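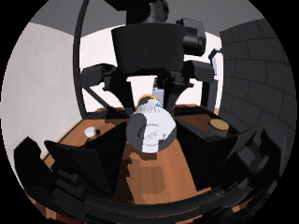
Main page Contents Places Recent changes

Search this guide Go

Isach Monastery

Isach Monastery is a former monastic complex and pilgrimage site on the northern slope of the Travum valley. It stands above the village of Çınar, from which it is reached by a stepped path of 716 stone stairs. The complex consists of a church, a refectory, two ranges of cells and a walled spring, and is open to visitors for most of the year.

History

The date of foundation is uncertain. Local tradition places it in the time of the first settlement at Çınar, but the oldest surviving masonry, in the east wall of the church, is generally considered to be later. At its height the community had up to 130 members and owned mills and orchards on both banks of the river. A fire destroyed the western range of cells, which was rebuilt on a smaller plan. The last monks left when the upper road was closed, and the buildings were then used for storing grain. 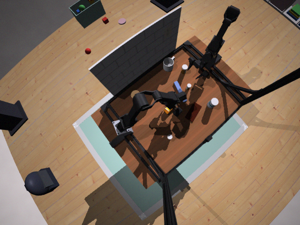

The church was returned to religious use after repairs to its roof and bell tower. Services are now held there on feast days only. The refectory houses a small museum of carved stone, liturgical textiles and account books from the monastery's estates.

Pilgrimage

The principal pilgrimage takes place in November. Participants leave Çınar before dawn and climb to the spring, where water is drawn and carried back to the village. Candles are sold at the lower gate.

Access

The site lies 600 metres above sea level. A bus from Travum stops in the square at Çınar. Drivers may use the forest road to the Plarero car park, where a level track leads to the upper gate. The path may be closed in snow or high wind.

See also

Travum valley
Plarero Forest

Last edited April 16, 2020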